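Cup, Saucer, Repeat

Teaching software to lay a tea table takes longer than tea.
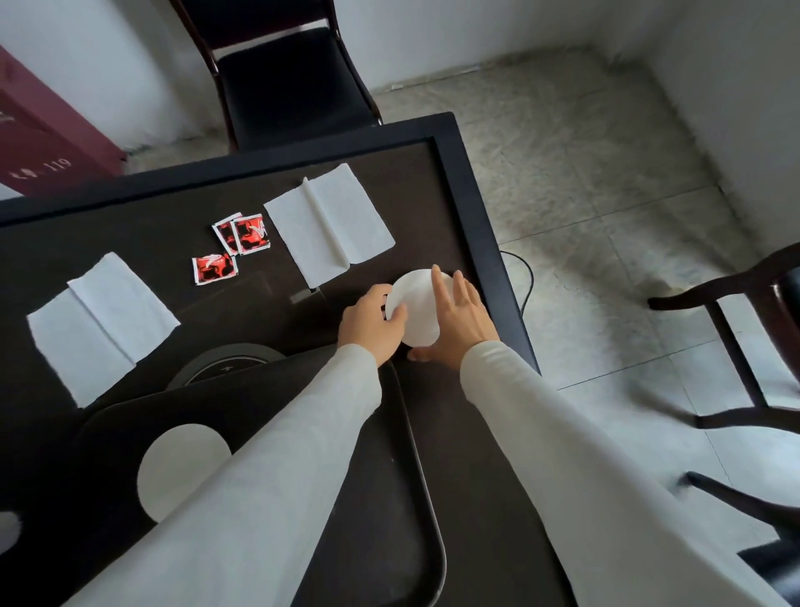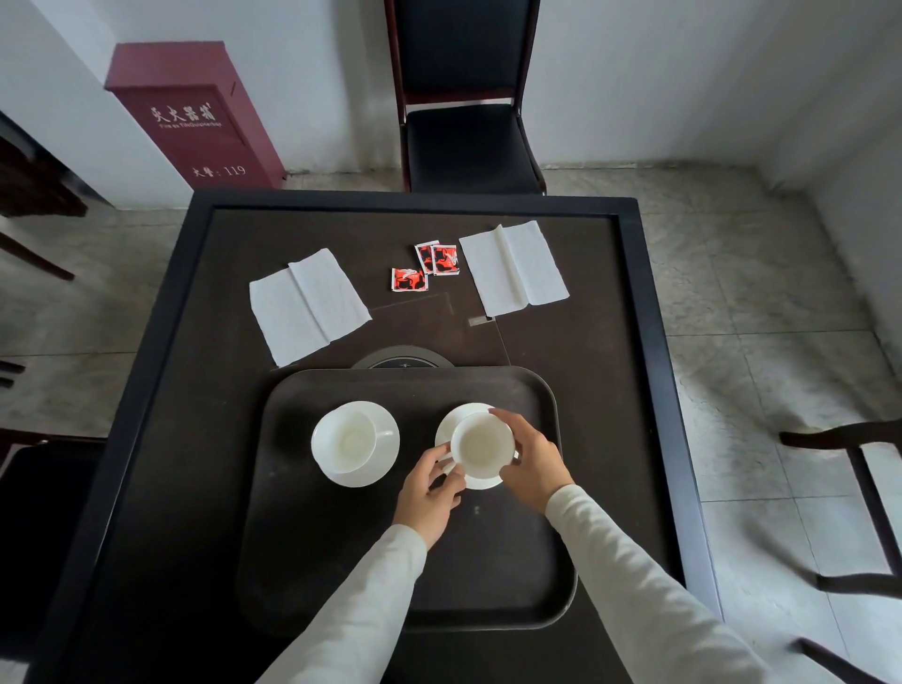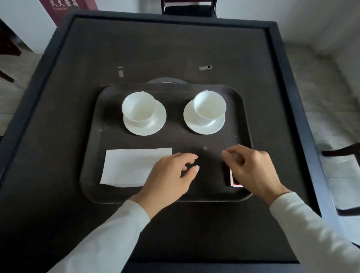
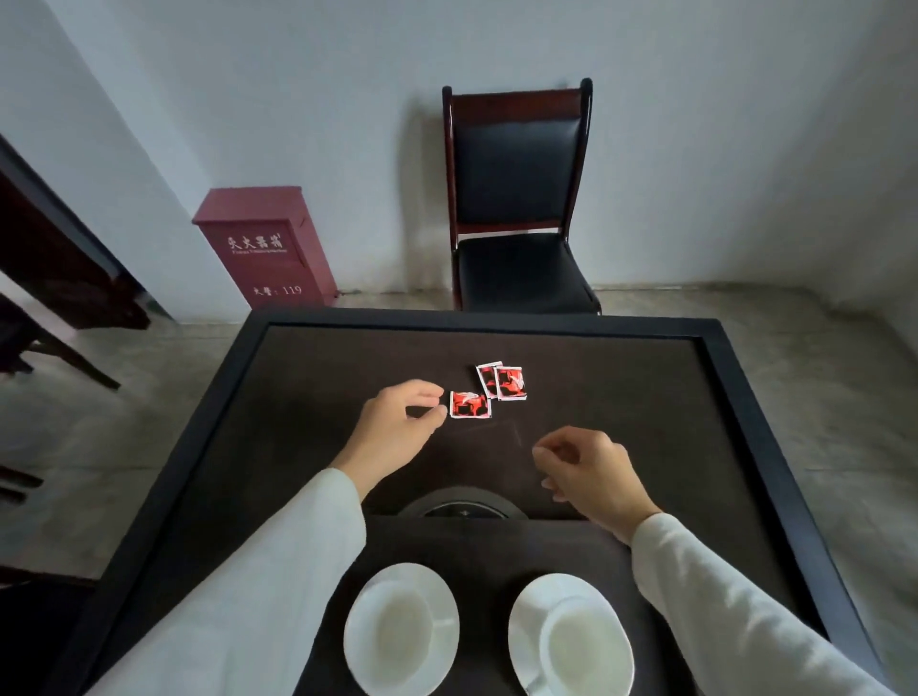

Beat Brunner

The planner at Skestance is called Frei, and it has opinions about saucers. Ask it to set out two cups and it will think for 40 seconds, then propose lifting the tray.

Its teachers are people with sleeves and ordinary hands. Hakthorpe, the labelling tool, chops each session into steps: reach, pinch, let go. By December it held 3,390 of them, almost 50 filed under "other".

Napkins are the sore point. Frei's perception code likes edges, and a crease looks to it like one more. The team's fix was to make it guess 50 times and take a vote, a method familiar from parish councils. It now finds the napkin. Where to put it is next year's budget.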